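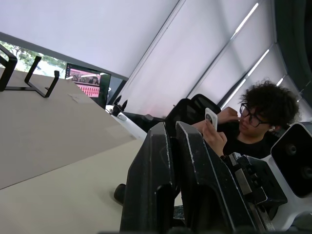
4 min read

Tracking down a gripper that lets go during a handover

I've lost most of a week to this one, so I'm writing it up while I still remember which order I did things in. The fault goes like this: one arm picks up a cordless tool, holds it upright over the table, the other arm comes in to take it, and at some point in the middle the tool drops. No alarm, no stop, and the log cheerfully says OBJECT HELD the whole way through. If your rig does the same with anything heavier than a sponge, start with the steps below before you go anywhere near the handover code (I went straight to the handover code, and that's where the week went).

Our setup at Feloten is two arms over one table, with two-finger grippers run through the Clokska driver. I'd expect most of this to carry over to other kit, but the menu names are Clokska's.

What you'll need

Hex keys, a marker pen, a roll of tape, isopropyl and a lint-free cloth, a folded towel, and a light foam block that you don't mind seeing hit the floor. A laptop with the driver log open where you can read it from the stop button.

Step 1. Make it safe first

Take the battery off whatever tool you're using. I know, the weight changes, and we'll come to that, but a closing gripper can find a trigger very easily and you don't want it finding one with a live pack on. Drop the arm speed to the slowest setting you've got. Put the towel down under the handover point. Then agree who has the stop button, and that person doesn't do anything else.

If a tool gets stuck between the two grippers, stop both arms before anyone reaches in. With one arm stopped and the other still live you've got your hand in a pinch point, and I came close enough to that to have gone a bit cold afterwards.

Step 2. See if it slips with one arm

Leave the second arm parked well out of the way. Grip the tool, lift it, and draw a line with the marker on a strip of tape just above the fingers. Now wait. I gave it 400 seconds. My line had crept down by a good couple of millimetres, with the other arm nowhere near it! So the handover wasn't the cause at all, it was only the bit where a small nudge finished the job off.

If your line hasn't moved, skip to step 5. 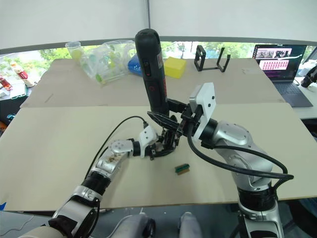

Issue 70

Step 3. Check the zero

Power the gripper up, open it fully, then close it on nothing at all and read the position from the log. Closed on nothing should give the same number every time, and it should match the number saved in the config. Our saved value was 655. What I was reading came out different on every power-up, and always on the side that makes the driver believe there's something thin between the fingers. That explains the cheerful OBJECT HELD message, by the way. It's worked out from position alone, so a bad zero means the driver will swear blind it's holding a drill when it's holding air.

To redo the zero in Clokska:

Go to Gripper, Service, Home.
Untick "use last saved".
Home it, power off, power on, home it again.
Compare the two readings. Save only if they agree.

If they don't agree, don't save an average (I tried, it's worse). Go and look for something loose in the finger mounts. I had a bolt I could turn with my fingertips.

Step 4. Clean the fingers and look at them properly

Wipe the gripping faces with isopropyl and let them dry. Tools bring grease and dust with them, more than you'd think. While you're there, run a nail along the edges and feel for burrs. Scuffs on the outside are just cosmetic and I leave them alone, but a chip on the inner face means the pad only touches at one point and the tool can pivot around it. We swapped ours for a pair of Nilance pads and I'd do that sooner next time.
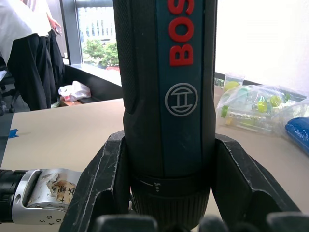

Then do the marker test again, with a fat tool and a thin one if you have both. A big pistol-shaped drill and a straight screwdriver load the fingers very differently - the drill wants to tip, the screwdriver wants to slide straight down. Passing with one tells you very little about the other.

Step 5. Fix the release condition

Even with a good zero, I don't like the giving arm letting go just because the taking arm says it's closed. In the handover script, find the release line and make it wait for motor current on the taking side as well as position. Our default grip force was 70 per cent and I left it alone in the end. Cranking it up had been my first idea, and all it did was hide the creep for a day.

Step 6. Put it back together slowly

Foam block first. Then the tool with no battery, then with the battery on and the trigger locked out, and only then back up to normal speed, a notch at a time. Any drop at all, go back to step 2.

One thing I still haven't sorted: the Greenberg config tool overwrites the saved zero whenever you update it, with no warning whatsoever. For now I've got the right number on a bit of tape stuck to the controller, and I check it against the log every morning before the arms are switched on.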